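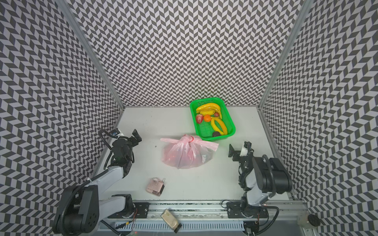
Braucht Obst im Korb noch eine Tüte? Selten, denn Bananen und Mandarinen bringen ihre Schale schon mit.

Trotzdem verknoten wir weiter dünnes Plastik, als liefe uns der Einkauf sonst davon. Im November habe ich 43 Tüten aus meiner Küchenschublade gezogen – alle »zum Wiederverwenden«. Benutzt habe ich davon fünf. Tadhg Quinlan hält den offenen Korb für Dekoration. Mag sein. Aber im Korb sehe ich die Erdbeere, bevor sie schimmelt. Durch rosa Folie ahne ich höchstens etwas Rötliches.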